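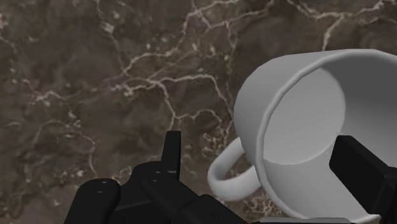
Washing-up is the job I'd hand to a machine first, and the mug is where I'd make it prove itself. A plate is easy, a bowl is forgiving, but a mug has a handle sticking out of one side and a deep middle where the tea stain lives. With one black finger hooked inside the mouth and the handle left free, the grip looks very like mine when I fish one out of the suds, and I was delighted to see it! White on dark marble must help too, as there's no mistaking where the rim is.

So can they do the kitchen yet? Bits of it, I'd say. Murkness and Kuron both ask you to set things up their way first, and the same habits help human hands:

Keep mugs a hand's width apart. Crowded worktops beat machines and sleepy teenagers alike.

Stack bowls by size, biggest underneath, and never more than 16 high (my shelf learned that in February).

Soak stained mugs for 30 minutes in warm water with 2 spoons of bicarb.
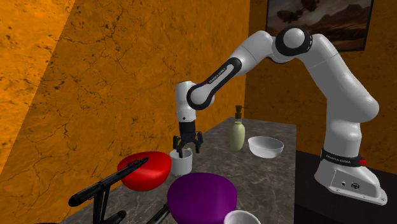 Wiping down is still ours, I'm afraid, and so is anything greasy. Cloths flop about, and a slippery dish is a tricky thing to hold even with ten fingers. But picking up, moving over, putting down? I'd let a machine have a go at that tomorrow, and I'd happily pull up a chair to watch.

Posted September 3, 2018 by the Flultorico kitchen desk
200 shares
Back to top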